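La collecte de chaussettes continue jusqu'en février

Vendredi 2 octobre 2020

L'association Ratanaporn a ouvert cette semaine sa collecte de chaussettes pour les foyers d'accueil du quartier de Bovholm. L'année dernière, les habitants avaient apporté plus de 1000 paires, et l'équipe espère faire aussi bien cet hiver.

Toutes les tailles sont acceptées, pour adultes et pour enfants. Les chaussettes doivent être lavées et sans trous. Il est préférable de les donner par deux, mais celles qui sont seules ne sont pas jetées : elles vont dans un bac à part, et on leur cherche une compagne à la fin du mois. L'an passé, 97 ont ainsi retrouvé une paire - pas toujours de la même couleur exactement, il faut le dire.

Le tri se fait sur table, une paire après l'autre. « On pose les deux chaussettes, on les étire bien à plat pour comparer la longueur, et seulement après on les plie », explique Apinya Wannasri, responsable du tri. Les paires sont ensuite rangées par taille dans des cartons de 60.

Trois points de dépôt sont ouverts : la boutique Killach, la laverie Skalix et le local de l'association. Boonmee Phuthong, qui s'occupe du transport, demande de ne pas laisser de sacs devant les portes le soir, à cause de la pluie. Un sac fermé de 5 kilos au maximum est plus facile à porter pour tout le monde.

Le local reçoit les dons le mardi de 14 h à 18 h.
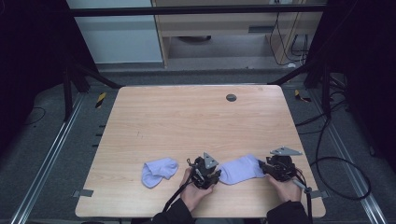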